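Liquid Transfer Runs: Finding Out Why a Pour Failed

Posted by Khrystyna Romaniuk, 18/11/2019

The Koval task log will tell you a run succeeded. Don't take its word for it. "Success" in that log means the arm got to the end of its motion list. It has no idea how much liquid is in the beaker. We had a batch of 100 runs on the old setup marked as passed, and 12 of them had spilled or left a tube short. Solomiia Kushnir found them by going back through the pictures one run at a time.

The steps below are how we check a bad run now. They assume a two-finger gripper and colored water. Do not practice on anything you'd mind cleaning up.

Step 1. Stop the arm and leave everything where it is. People want to tidy the racks first. Once a tube has been moved you can't tell which slot the arm left it in.

Step 2. Take the wrist view and the head view together. A grip can look fine from the head camera and be far too low on the container when you see it from the wrist.

Step 3. Check the beaker against the cross on the table. If the base has wandered off the mark, fix that before you touch any software settings.

Step 4. Write down which tube is in which rack and what color it holds. Compare this with the start sheet. Our start sheets have been wrong more often than I'd like, so check the sheet too. 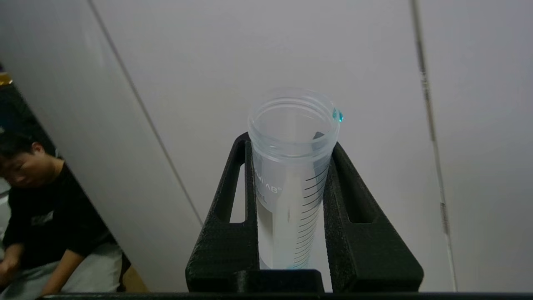
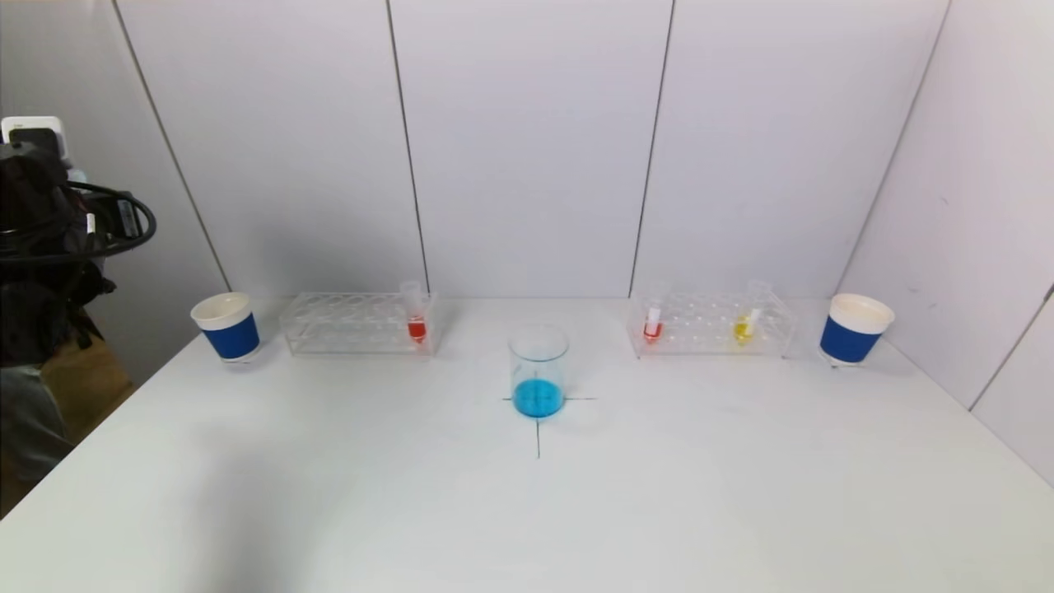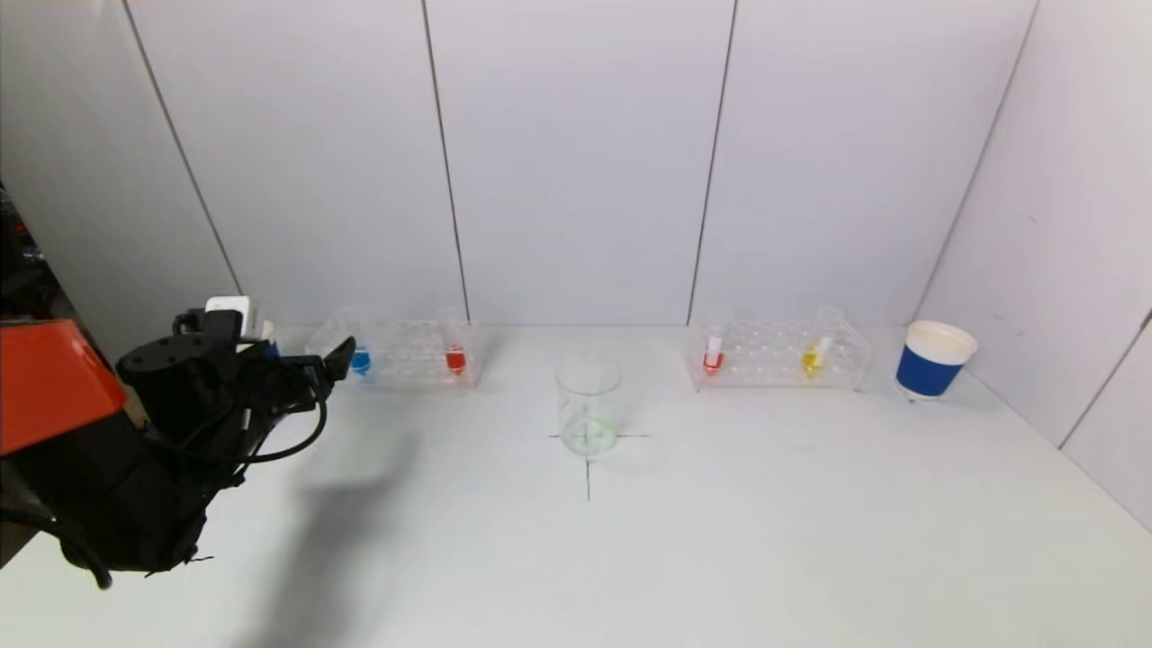 Top: wrist view, cylinder held low with a blue bead on the rim. Middle: head view, blue liquid in the beaker. Bottom: head view, beaker empty and a blue tube in the left rack.

Step 5. Look at the rim of whatever was held. Any bead sitting on the lip goes in the notes, even a tiny one. I don't accept "it was only a drop" as an explanation, and I don't accept it as proof of a bad pour either. Repeat the motion with plain water over a tray and see if you get another.

Step 6. Check grip height and force. The Taden sheet gives a force setting of 2,000 for smooth plastic. That number is in the controller's own units and says nothing about a container with liquid in it. Start lower, lift, tilt slowly, and watch for the container turning between the fingers.

Step 7. Rerun 3 times from a fresh layout. One clean rerun proves very little.

About the Flurard add-on: it is sold as automatic spill detection. We tried it. It missed clear drops on a white table and flagged shadows from the arm, so we still look for ourselves. Zadora says an update is coming in December. I'll test it when I have it.

If liquid gets on the gripper or a cable, cut power at the wall before wiping. The stop button on our unit halts motion and leaves the wrist live.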